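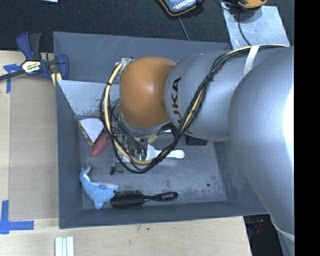
4. Booking a table with the Flomiteo family dining app

Use this section once your account is set up and your home restaurant is saved. All Sestdale locations take bookings through the app except the Brouwer Street counter, where seating is walk-in only.

1. Open the app and tap Book.
2. Choose your location. If it doesn't appear, type its four-digit code. The code for Iser Road is 2063.
3. Enter the number of adults, then the number of children. Count babies as children, even if they won't be eating.
4. Tap High chair or Booster if you need one. Each table can have up to 4.
5. Pick a date and time. Times in grey are full.
6. Tap Confirm. Your booking number is sent by text message.

Note: The kids' menu is served until 8 p.m. After that, children can order half portions from the main menu.

Adding food allergies

1. Open your booking and tap Guests.
2. Select the child's name, then tap Allergies.
3. Tick each food that applies and tap Save.

Caution: The allergy list is passed to the kitchen but does not replace speaking to your server. Tell them again when you order. Fryers are shared at all locations.

Using points

A kids' meal costs 370 points. Points are taken off when the bill is closed, so you can change your mind at the table. If your balance is short, the app offers to pay the rest by card.

To cancel, open the booking and tap Cancel at least 70 minutes ahead. Later than that, phone the restaurant. Points on a cancelled booking stay in your account.

Last updated October 7, 2024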